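Flandden Kitchen Garden -- Photo Gallery

Home / The Garden / Galleries / From the Bed to the Bench

Welcome to our small gallery. The garden at Flandden is shared by people from both sides of the creek, and every season we try to keep some record of what was grown, washed, sorted and carried away. In earlier years these pages had only pictures of the flowers, because flowers are easy to like. This year I was asked to give some attention to the vegetables, and also to the bins, the shelves and the sorting bench, where in my opinion most of the real work is done.

I have written the notes myself. English is my third language, so please forgive me if a sentence is standing a little crooked. If you see a vegetable which I have called by the wrong name, write to us through the contact page and I will correct it.

The gallery follows the order of the work: first the sorting, then the notes on storing and on the kitchen. More pictures will be added to the later sections when they are ready.

About the sorting bench

The bench is in the long shed behind the water tanks. We begin there at seven in the morning during the warm months, before the roof becomes hot. Each vegetable has its colour of bin, and the colours have stayed the same for so long that even the children know them. Red is for cucumbers and capsicums, green is for beans, and the grey ones are for anything that should go to the compost or to the chooks.

The cucumbers are of two sorts. The first is a short pale one, from seed that came to us in an envelope marked Procházka, which is the name we still use for it. The second is the long dark one that you find in every supermarket, and I admit it is the one I prefer on bread. It grows along the wire on the north fence, where it gets sun for most of the day.

Cucumber and red bin
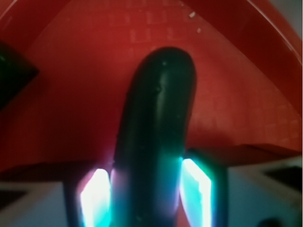

A dark green cucumber with its rounded tip pointing up, and the red plastic of the bin behind it. I like how the light makes one pale line down the skin, and how nearly black the green becomes beside so much red.

Notes on the bins

Several visitors have asked where the sorting bins come from. We bought them second-hand from a fruit shop in Lultthorpe that was closing its doors. They are easy to wash, they stack when they are empty, and they do not mind being left in the rain. We had wooden crates before. They looked much nicer, but they gave everybody splinters, and after one wet winter they grew a fine crop of mushrooms.

The bins are rinsed at the end of each morning and turned upside down on the rack. Please do not put them away while there is still soil in the corners. It dries there like cement, and then the next person must scrape it with a spoon.

Sorting by hand and by eye

For cucumbers we look first at the skin. Firm and smooth goes to the kitchen boxes. Soft at one end goes to the soup table, if it is only a little soft. The very big ones, with yellow on the belly, are kept for seed or given away to whoever has a good recipe for relish.

We do not wash the cucumbers before storing. A dry cloth is enough. They keep best when they are not too cold -- the bottom shelf of the fridge is already too much for them, and the skin becomes glassy after some days. The door is better.

The harvest book

There is a green exercise book hanging from a string near the light switch, and each morning's harvest is written in it. Last season we entered 861 cucumbers, both sorts together. This season the number was 957, and we had only 2 more plants on the wire, so I believe the new mulch deserves some of the honour. The zucchinis were not written down, as it would have been discouraging for the person with the pencil.

From the kitchen

On harvest mornings a simple lunch is made from what is on the bench. The favourite is still the cucumber salad with sour cream, dill and a small spoon of sugar. Slice the cucumbers very thin, salt them, and leave them for half an hour under a plate. Squeeze out the water with your hands before you add the cream. I have eaten it made without the squeezing, and it was a kind of cold soup -- not bad, but you will need a spoon.

Visiting the shed

The shed is open to visitors on harvest mornings from October until May. Closed shoes are necessary, and a hat is a good idea. Parking is beside the Eltico hall, and from there you walk 3 minutes along the gravel path to the second gate. Please close it behind you, as the neighbour's goats are very fond of beans.

Next gallery: Pumpkins and the Drying Rack
Previous gallery: Sweet Peas along the Creek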